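Workshop > Robots > Galleries

Teaching the Arm: Bin Days at Soltmont

Print this page | E-mail this page

I spent most of September 2022 in the back half of the Soltmont workshop, showing a robot how to pick things out of a bin. You can do it two ways with our setup. Either you grab the arm and walk it through the move yourself, or you stand back and steer it by remote. I like hand guiding better (you feel it when you've gone wrong!), but my shoulders voted for the remote after a couple of hours.

Our goal was 1000 good picks for the Edero project, and we got there with 11 people taking turns. Everybody has a style. I'm slow going down and way too fast coming back up, and the software we use, Enside, keeps every bit of that, wobbles and all. We threw out 17 of mine in the first week. Fair enough.

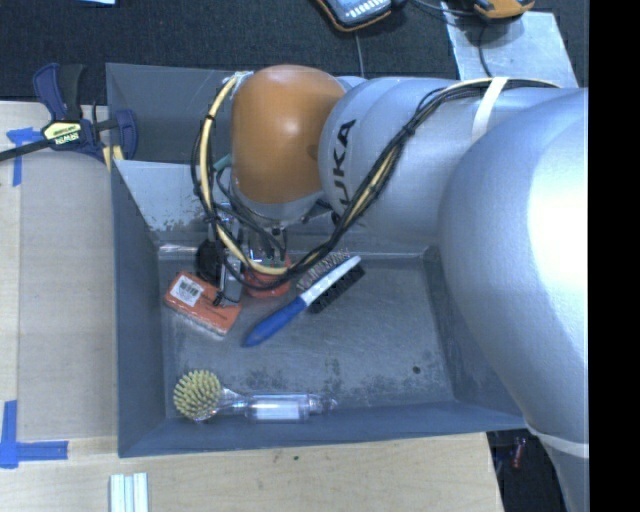

Brushes are my favorite thing to teach and also the thing I mess up most. You have to decide where to grab before you start down, and then stick with it. With the two-sided one I go for the blue handle, well away from the wire bristles, and I keep an eye on that big loop of cable the whole way in. The clear-handled dish brush along the bottom wall is a different approach altogether, so I practice it separately.

Shares: 17 | Comments: 2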